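Dikar brings its chestnut-wool blankets back, and I've already put my name down

Wednesday, March 20, 2024

Good news for anyone who feels the cold as badly as I do. Dikar, the little bedding firm that went very quiet last year, is taking orders again, and it's starting with the heavy winter blankets that half my street seemed to own at one point. The order list opened this morning and I was on it before I'd finished my toast.

If you missed the whole saga, the firm used to have its blankets woven at a mill outside Bragança, up in the cold corner of Portugal where people know a thing or two about draughty bedrooms. Then the mill lost its dye room to a burst pipe and everything stopped. The website said "back soon" for so long that I gave up looking.

Now there's a new arrangement. The weaving stays in Bragança, but the dyeing has moved to a workshop called Zidutura, which has been doing browns and rusty reds from chestnut husks for years (mostly for scarves, as far as I can tell). The first batch will be 958 blankets — an odd number, I know, but that's how many the wool on hand will stretch to — and the firm hopes to reach 3,000 by the end of September.

There are 4 colours to begin with: husk, moss, plum and a plain undyed cream. I asked about a proper bright one and was told it's being tested but won't be ready for the first batch. Shame! I like a bit of colour on a bed, especially in the months when it's dark by tea time.

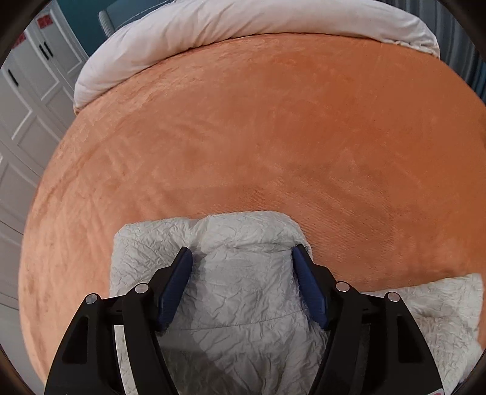

Bright orange under a white duvet: my kind of winter bed.

Prices have gone up, which won't surprise anyone who has bought wool lately. A single is a fair bit more than it was, though the double hasn't moved as much as I feared, and postage is now included. You pay a deposit when you order and the rest when your blanket is ready to go out.

The part I'm most pleased about is the mending service. Send in an old blanket with a moth hole or a frayed edge and they'll patch it and post it back, whatever its age. Mine has a corner the cat has more or less eaten, so it'll be one of the first in the queue.

If you'd sooner feel the things before spending the money, samples will be at Huren, the haberdasher's by the bus station, for 3 weeks starting Saturday. They've cleared the window for them and moved the buttons upstairs, so don't panic if you go in for a zip and can't find anything. Staff there can take orders too, but only for singles and doubles. Anything bigger has to go through the website.

Delivery for the first batch should begin in early summer. Terrible timing for a blanket, but I'll take it.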